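The Last Boat from Hurnar

I only got talking to Bleddyn Penry because he was sitting on my rucksack.

It was a hot afternoon in June and the ferry queue at Hurnar had given up being a queue. People had wandered off for ice cream, or gone to sleep against the harbour wall. I'd been to the kiosk to ask what a ticket to Lomau cost (949, which I had, and another 19 for the bag, which I didn't) and when I came back there was an old man in a wool hat perched on all my worldly goods, eating a pear.

"You're Welsh," I said. It was the only thing I could think of. His hat had a little dragon on it.

"So are you, by the sound of it," he said, and moved over about an inch.

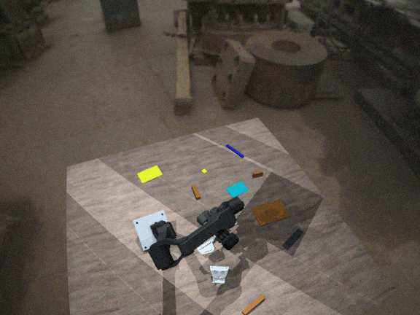

Arm and gripper on the platform, computer render.

I told him I was Lowri Howells, that I'd been travelling for 149 days, and that I was going to Lomau because my gran had once had a postcard from there and kept it behind the clock. He asked who sent it. I said I'd never found out, she always went a bit pink and put the kettle on.

"What did it say?"

"Just 'The bread is better here.' No name or anything."

Well, he laughed so much he had to put the pear down! Then he told me he'd come out to Lomau for two weeks when he was a young man, to mend a roof, and had gone home once since, for a funeral, and hadn't liked the tea. He knew the baker. He'd known the baker's father as well. He had views on the crust.

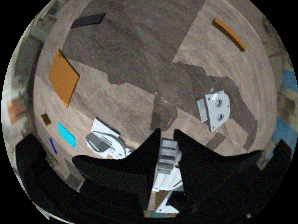

I did wonder, of course I did. I looked at his ears, which is daft, because what would ears tell me? I asked if he'd ever been to Aberaeron and he said everybody's been to Aberaeron, and started hunting through his pockets for something.

It was 19 in coins. He counted them into my hand one at a time.

"For the bag," he said. "I've been sitting on it, so call it rent."

The boat came in then and everyone woke up at once, shouting and dragging crates, and I lost sight of the hat going up the gangway. I found him again at the rail. He'd saved me a place, and half a pear wrapped in a hanky.

"Did she ever write back?" he said. "Your gran?"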